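Indano shape sets, progress report to Dindden, June

Kerubo Sang, for the project

Sorry this is short on polish, want it in your inbox before the end of the month. Numbers first, then where things are up to, then what I need from you.

**Money.** $3042 left in the materials line. Nothing owing to Rweyemamu, last invoice paid. Freight has gone over what we budgeted by a bit, I've covered it out of the printing line, which was never going to be used in full now that the guide is four pages and not twelve. Spreadsheet attached separately.

**Sets.** 30 promised, 19 out the door. The other 11 are waiting on boards. Blocks are all in and sorted.

**Kids.** 111 across the playgroups and the Liser centre. That's from sign-in sheets, so it's children who came at least once and not regulars. I'll try to split those for the final report.

## What's been happening

Boards. Took longer than anything else. The first lot from Rweyemamu were fine to look at but three of them rocked on a flat table, and a star block on a rocking board is a block on the floor. They took them back, no argument. New ones sit flat. Still the light strips glued side by side, still the same size. Two of the educators at Liser asked for a raised lip round the edge. I said no for this round, it changes the price and the boards wouldn't stack.

The seams between the strips have been more useful than we expected. We'd assumed we would have to mark guide lines on for the row tasks. A couple of the older kids started using the seams by themselves, so we have dropped the marking altogether. Saves a step at Rweyemamu's end and there's nothing to wear off.

Colours. Sticking with the four: blue, green, red, yellow. You'll remember there was talk of an orange. Tried it, too close to the red under the lights at Liser, and it got put in with the reds over and over. The spare orange ones are in a tub in my office if anyone at Dindden wants them.

Shapes. The star is the favourite by a mile. It's also the one that gets pocketed. Six gone so far from the sets that are out, two came back in a coat. I've put extra stars on the re-order and would like to send every set out with one spare from now on.

The triangular prism is doing what we hoped, it gets people talking. Which way up, does it still count as the same shape lying down, is it a roof. Educators say it's the best one for langauge. The cube is the dull one but you need it.

## The layout we're going with

After a lot of back and forth we've settled the starting layout for the sorting activity. Old version had everything in a heap in the middle and the child made the rows. Good for the four and five year olds, hopeless for the younger ones, they just pushed the heap around. In the new version two lines are set up before the child sits down, one along the back and one coming down the side, and the open part of the board in front is where they work. Same colours next to each other, shapes mixed.

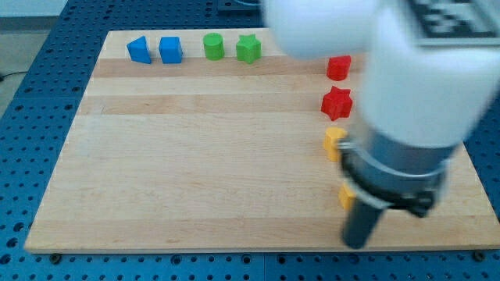
*Sorting layout: blues and greens along the back, reds and yellows down the right-hand side.*

Things I like about it. Small hands have somewhere to put a block down without knocking the rest. An educator can set it up in under a minute once they've done it a few times. And it goes two ways, you can ask for "another one that's green" or "another star" and there's an answer to both, as there's a star in the green and a star in the red. That took us far too long to work out given how simple it is.

Things I don't like. Left-handed kids reach across themselves for the side line. Have told educators to flip it, so the line comes down the left. Needs to go in the guide, isn't in there yet. Also the back row is a stretch for the two year olds on the full board. Liser have been sliding the row forward for them, seems fine, I'd leave it to each centre.

## Feedback so far

Eight centres have sent the form back. Pasting the useful bits more or less as they came.

- "Would like a bag for the blocks. The box lid is already split."
- "Board is heavy for our older volunteers to carry from the cupboard."
- "They ask for it by name now, they call it the star game."
- "Rows are great. Could the card with the layout on it be bigger."
- "One of ours lines them all up on the edge of the board every single time, then walks off happy."
- "Cylinder rolls. Expected, but it rolls."

The bag is the one I'd act on. Drawstring, plain cotton, I have a price for the full 30 and it fits inside what's left. The bigger card is free, I'll just redo it on A4. Weight of the board I can't fix this round, though a handle cut-out is possible if there's a second run. Rweyemamu reckon it weakens the end strips unless they go thicker, and then it's heavier again, so round we go.

## Behind on

The guide. Text is done, layout card isn't, and the left-handed page needs writing. Should of been finished last month. My fault, the board business ate it.

The visit reports. I have done the visits but four are still in my notebook and not typed up. Coming.

Translation of the one-page parent sheet. Waiting to hear back, will chase.

## Next

Remaining 11 boards from Rweyemamu, they say mid month and I beleive them this time. Pack and send the same week. Then second visit to every centre that's had a set for more than a term, mainly to see if the new layout is being used or if everyone has drifted back to the heap. I'd also like to watch a few kids who did the old version try the new one, no formal anything, just notes.

## Need from you

1. OK to move the bag cost into materials. Happy to send the quote.
2. OK to add the spare star to each set, including the 19 already out.
3. Whether the final report has to be on your form or if this format will do.
4. Someone to tell me if the logo on the guide has to be in colour. Black is a lot cheaper at the printers.

Call is easier than email for me most mornings, before 10 is best.

Kerubo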